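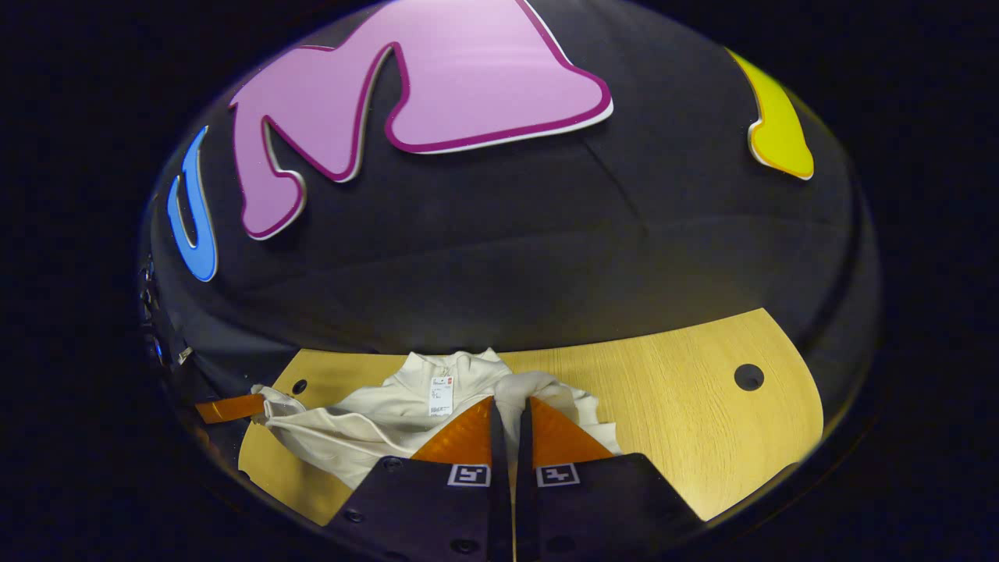
Scarves, and how I finally learned to wear one

I have owned scarves for as long as I've had a neck to put them on, and for most of that time they lived in a drawer looking pretty and doing nothing. My grandmother wore one every day of her life and always looked as if she had just stepped off a train from somewhere lovely. I would tie the very same square in front of the mirror and look like I was about to serve a tray of airline peanuts. So when so many of you wrote in after the January letter asking what to do with the silk squares you've inherited, or been given, or bought on vacation in a weak moment, I thought, well, we are all in the same boat, and I had better go and find out!

The person I asked was Rochelle Faulkner, whose little shop in Lornmont has been my downfall more than once. She told me to stop folding my scarf so carefully. I had been making a perfect flat band, pressing it with my hand, and then wondering why it sat there like a bandage. She takes two opposite corners, gives the whole thing a lazy twist and lets it fall where it likes. One loose knot, a little off to the side, and she leaves it alone. I can't tell you how hard I find the leaving it alone part.

Size matters more than I thought, too. The small ones (the sort you might call a neckerchief) are the easiest to live with in July, as they don't make you hot and they look sweet with a plain white T-shirt or an open shirt collar. The big squares I now save for evenings, folded into a triangle and worn over the shoulders with the point at the back, or else rolled up and threaded through the belt loops of my jeans, which I felt silly doing for one afternoon and have done ever since. If yours is too slippery to hold a knot, try a cotton one, or a silk and cotton mix. Thabiso Makhubela wrote to say he pulls the ends of his through an old ring of his mother's, and I tried it with a plain silver band and it works like a charm – just check the inside of the ring for rough spots first.

A word on washing, as several of you asked. I do mine by hand in cool water with a drop of baby shampoo, one scarf at a time, and roll each one in a towel afterward. Don't wring it, please! Dark reds and navy blues can bleed, so dab a hidden corner with a damp white cloth before you start. Anything really old or precious I take to the cleaners and pay up with a smile.

My favorite right now is a faded green one with a cream border that cost me 20 dollars secondhand, and it has a tiny ink spot in one corner that disappears as soon as it's tied. I've worn it four days this week. Next time I'll get to brooches, and Lindiwe Mnguni has promised to lend me some of hers, so do send me your questions about pins and snags before then.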